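Suchbegriff eingeben Suchen

Graue Metallwanne von Pareck im Test: schräge Wände, gerade Meinung

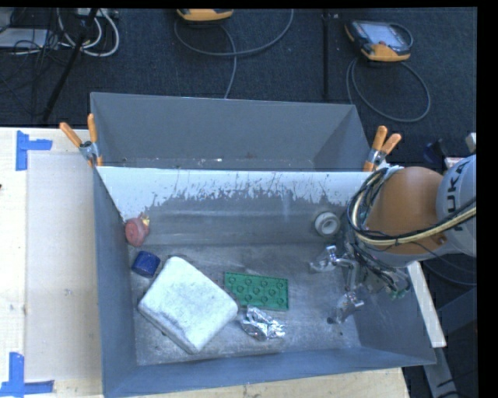 Taugt eine Metallwanne mit schrägen Wänden als Sammelbehälter für Kleinkram? Für alles, was man schnell wieder herausfischen will, taugt sie sehr gut, für Flüssigkeiten und Schrauben unter Stecknadelgröße würde ich etwas anderes nehmen.

Gekauft habe ich die Wanne im August, nachdem mein Jallholm-Kasten mit den senkrechten Wänden den Geist aufgegeben hatte. Der hatte Ecken, in denen Dinge verschwanden wie Steuerbelege. Bei der Pareck rutscht alles brav zur Mitte, jedenfalls alles, was rund ist. Ein Stück Alufolie rutscht nirgendwohin, das liegt zerknüllt da und glänzt. Auch die grüne Noppenplatte bleibt, wo sie hinfällt. Schaumstoff sowieso.

Der Preis: 40 Euro. Dafür bekommt man graues Blech und eine Anleitung in 13 Sprachen, in der steht, dass man die Wanne auf einen Tisch stellen soll. Hilfreich.

Was mich stört, ist der Boden. Er verkratzt, und er verkratzt gern. Dazu kommt der Staub, der sich auf Grau zwar vornehm zurückhält, auf der hellen Rückwand aber Spritzer hinterlässt, als hätte jemand Kaffeesatz geniest. Imelda Manalo aus der Werkstatt nebenan schwört auf den Reiniger von Cliramska. Ich habe ihn probiert. Er riecht nach Zitrone und lässt den Schmutz in Ruhe.

Klemmen sollte man einplanen. Ich empfehle Federklemmen mit orangen Griffen, die findet man auch dann wieder, wenn man sie verlegt hat, also täglich. Zwei an den oberen Ecken genügen. Die Klemmen von Bañez sind etwas strammer, meine Daumen haben sich beschwert.

Auf einer hellen Holzplatte macht sich das Ganze übrigens fast wohnlich. Meine Frau sieht das anders und hat für die Küche ein Verbot ausgesprochen.

Vier von fünf Sternen. Den fünften gibt es, sobald Pareck einen Boden liefert, der mehr als eine Woche neu aussieht. Die größere Ausführung habe ich nicht getestet, dafür fehlt mir der Tisch.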